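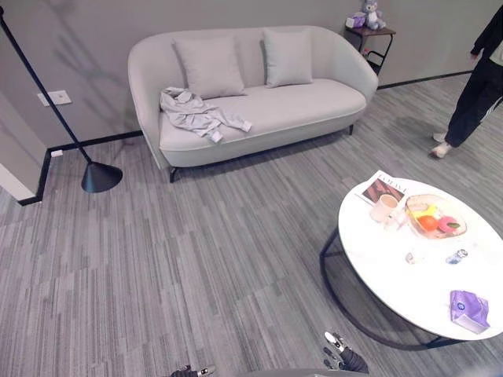 El sofá, la prenda y la mesa de centro, vistos desde el robot.

El club de robótica de Londosdale lleva desde octubre enseñando a un robot a ordenar una sala de estar, tarea que varios de sus 16 alumnos admiten no dominar en casa. El proyecto, bautizado Brana, se presentará en el concurso escolar de Trunance, donde cada equipo dispone de cuatro minutos para recoger una prenda y despejar la mesa.

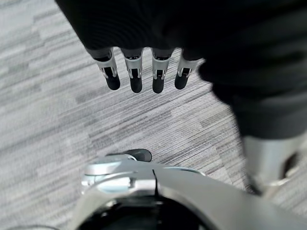 Cuatro dedos sobre la moqueta.

«La fruta la lleva bien. Con la ropa discute», resume la profesora Ritu Tomar. Los alumnos han grabado más de 600 intentos y clasificado los fallos en una hoja de cálculo con dos columnas: «casi» y «mejor no hablar».

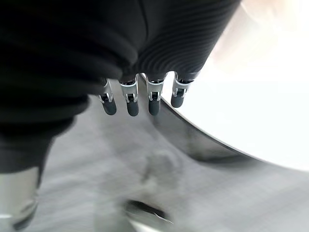

Texto: Anikó Pálfi | 27 jun 2020

Arlindo Barros, encargado de programar los dedos, defiende que el sofá gris y la ropa gris son una crueldad del reglamento. La organización ha respondido que el sofá no se cambia. La inscripción de público sigue abierta en la secretaría del club.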